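Cups and Tables: a small gallery
Estíbaliz Arroyo

Home | Gallery | Notes | Write to me

I started to look at cups when I moved from Inden to Clukville. In my first apartment I had one cup, and I carried it from room to room all day. Then I had more cups and I stopped paying attention to them. Now I try to pay attention again. On this page I put cups on the tables where people use them, with the other objects that are near, and I write a few words about each thing. My English is not my first language, so please excuse the heavy sentences.

I don't clean the tables before. I also don't choose the nicest side of the cup. If the handle is turned away, it stays turned away.

The open mug

My favorite kind is the insulated mug without its lid. With the lid on, it belongs to the car and to the train. When the lid is taken off it becomes a table object, and you can see the steel rim, which I like more than any painted decoration. The outside can be matte and quiet, and the rim always takes some light from the room. Pale mint green is a good color for this. It is soft, but next to a dark surface it is very clear, and you will not knock it over by mistake in the evening.

I keep my mugs on the right side. Florencio Carretero, who has the desk behind mine, is left-handed and keeps his also on the right, and he reaches across everything to get it. We have discussed this many times.

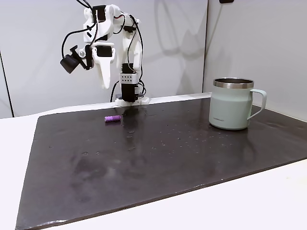 A dark mat changes a table more than a new lamp does. I was against them for years. My mother had a light tablecloth in every season, and I believed that a black surface makes a room sad. Then I bought one on sale at Prieto, and what I noticed first was how the small things became easy to find. An eraser, a screw, a button, they all show up. On my old pine table I could lose a pencil for one week.

Glossy or dull

People write to me with this question more than with any other. A glossy mat gives you reflections, and the objects look a little heavier and more serious on it. It also shows every finger. I wipe mine with a soft cloth, a little damp, and after that with a dry one. If you only use the damp cloth you get gray lines, and they are visible exactly when the sun comes in low. A dull mat forgives more, but crumbs stay in the texture and you must take it outside and shake it.

The length of my mat is 40 inches. I wanted a shorter one and the store did not have it. Now I am glad, because there is space for the elbows and the mug is never at the border.

Small purple things

Purple is a color that I didn't plan to collect. It came into the gallery alone. A small purple object on a black mat is darker than you expect, and only the top, where the light arrives, turns a little to magenta. If the object is round it also shows you if your table is level. Mine is not. I put folded cardboard under one leg, and later Florencio put a real piece of rubber, and the cardboard is still there under the rubber.

I like mint and purple together. In clothes I would never do it.

White plastic

White plastic gets yellow near a window, this we all know. In the middle of a room it stays white for much longer. Against a dark mat it looks almost blue in the morning. For washing it I use warm water and ordinary dish soap, nothing that scratches. In corners I use an old toothbrush. Please keep the water far from anything with a cable.

About cables I have no good advice. I tried clips, I tried the fabric tube that closes with a zipper, and I tried to hide everything behind a box. The clips were the best of these, but they fell off in the summer when it was hot. If a cable must move, leave it long and put your drink on the other side of the table. This is my only rule and I follow it since the accident with the coffee in Huscombe, where I was a guest and had to buy my host a new keyboard.

Washing the steel rim

The rim gets a tea line just under the edge, on the inside. Baking soda on a wet finger takes it away. Wait 4 minutes, then rinse well. I don't put my insulated mugs in the dishwasher, even when the box says it is allowed, because on one of them the matte finish became shiny in spots and I was sorry about it. The lid and the rubber ring I wash separately, and I let the ring dry flat on a towel.

If the mug smells of old coffee, fill it with hot water and leave it open during the night. Open is important. I closed it the first time and the smell was worse.

Notes for visitors

The page was last changed on Fri 10 February. I corrected the part about the damp cloth, where before I had written the steps in the wrong order. Thank you to the reader who saw it.

You may use the gallery for a school or a club if you write my name next to it. For printing, please write to me first and I will send a larger file. I answer slowly, usually on the weekend.

The next page will be about saucers. I have very few of them, and two are in a cupboard that does not open well, so it may take until spring.

Back to Gallery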